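Search this site Enter keywords Search

3.2 Bins, work surface and packing procedure

The second part of the study concerned the bin as a unit of storage. In the household inventories collected at Jatomlow, small goods were seldom kept in containers made for them. They were kept in whatever open bin was at hand, and the way they were laid into it decided how easily they could be found again. We therefore fixed the bin and the surface under it for all sessions, and allowed only the goods and the order of packing to vary.

A gray rectangular bin was used throughout and was placed on a wooden surface (Figure 4). An open bin was preferred to a lidded one. In the June pilot, participants working with lidded containers tended to pack to the height of the lid and then to press the upper layer down, and the resulting layout told us more about the lid than about the goods. Zwahlen had raised the same objection to the first version of the protocol, and the lidded condition was dropped before the main series. Results from the pilot are not pooled with those reported here.

The goods were drawn from a stock of 327 articles held at the Umow storeroom. The stock was assembled by Galli and Adugna from donated household items and was sorted into 4 groups: kitchen articles, cleaning supplies, stationery, and mixed small hardware. Articles with sharp edges and articles that could leak were removed at the outset. Each article carried a stock number on a paper tag, which was taken off before a session and put back afterward. Losses over the whole series were minor and were made up from the same source, with the replacement entered under the old number. 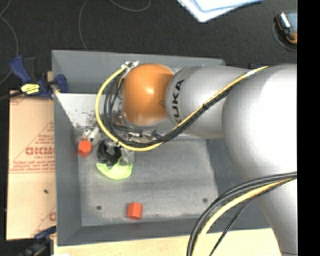
Bin position was treated as a matter of some importance. Early sessions had shown that a bin turned even slightly out of line with the work surface led to packing that followed the line of the surface and ignored the walls of the bin, so that narrow gaps were left along the sides. The position was accordingly checked before each session, and any session in which the bin had shifted by the end was marked in the log. Marked sessions were kept in the analysis of packing order but left out of the analysis of fill.

Packing order followed one of two schedules. Under the graded schedule, the largest articles were placed first and the remainder followed by decreasing size. Under the open schedule, articles were taken in the order in which they appeared on the session sheet, which had been shuffled beforehand. Neither schedule said where in the bin an article was to go. Camenzind argued for a third schedule based on weight, but size and weight were so closely related in our stock that the two could not have been told apart, and the proposal was set aside for later work with a different set of goods.

Fill was recorded as the height of the uppermost article above the floor of the bin, measured at each corner and at the center. This is a coarse measure. It takes no account of empty space below the top layer, and it favors flat articles over tall ones. It has the advantage that it can be taken without disturbing the contents, which mattered here, as the same packing was afterward used in the retrieval task described in Section 3.3. Readers who wish to compare our values with those of the earlier Jallix report should note that the report measured fill from the rim downward.

The retrieval task began only after the packing had been left to stand. Articles resting on a slope sometimes settle during this interval, mainly in the mixed hardware group, and a second reading of height was therefore taken before the first article was removed. Where the two readings differed, the second was used. Lanz carried out the readings in the first half of the series and Adugna in the second half, with a shared set of 100 readings taken by both to check that they agreed. Agreement was close for the corners and less close for the center, where the choice of the uppermost article was at times open to judgment.

In all, the series produced nearly 3000 recorded placements. The distribution of these across the stock groups is uneven, with stationery under-represented because of a shortage of suitable articles at the start of the work. The effect of this imbalance on the comparison between schedules is taken up together with the retrieval results.

Last updated December 27, 2025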